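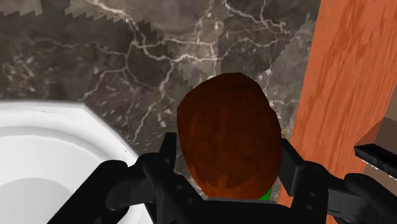 Nudbridge opens second stone showroom in Sisach

SISACH, May – Nudbridge, a supplier of stone surfaces for kitchens and bathrooms, has opened a showroom and cutting shop in Sisach. It is the company's second location and the first where customers can pick a slab and have it cut under the same roof.

The new site covers 2,040 square meters. The showroom takes up the front of the building, with the slab hall and cutting shop behind it. A total of 228 slabs are on display, including marble, granite, limestone and quartzite. Each one carries a tag with the quarry country, the thickness and the price per square meter. Prices include cutting but not delivery or installation.

Until now, customers in the area chose stone from small samples and saw the full slab only on the day it was installed. Nudbridge said this led to complaints, mostly over dark marbles with heavy veining, where a hand-sized sample shows very little of the pattern. Customers in Sisach can mark the part of the slab they want used for a countertop or wall panel before it goes to the saw.

The company is also launching a new line called Prado. It consists of wall panels for bathrooms and laundry rooms, sold in 3 thicknesses and 23 finishes. The panels are cut to order and come with sink and faucet openings already drilled. Matching window sills and shelves will follow later in the year. Orders for Prado are being taken now, and the first deliveries are planned for the fall.

Nudbridge has signed an agreement with Sosport, a freight company, to handle deliveries from the new site. Sosport will carry finished pieces upright on padded racks and will bring them to the room where they are to be installed, as long as the building has a freight elevator or the room is on the ground floor. Deliveries to upper floors without an elevator are quoted separately.

Offcuts from the shop will be sold from a rack near the loading door. They are suited to small jobs such as shelves, thresholds and cutting boards, and cannot be reserved.

The showroom opens at 9 a.m. and closes at 6 p.m. Appointments are needed only for slab marking, which takes up to an hour. Customers should bring a floor plan or room measurements. Parking is behind the building, next to the loading area.

Nudbridge supplies private customers, builders and kitchen fitters. Press inquiries can be sent to the Sisach office.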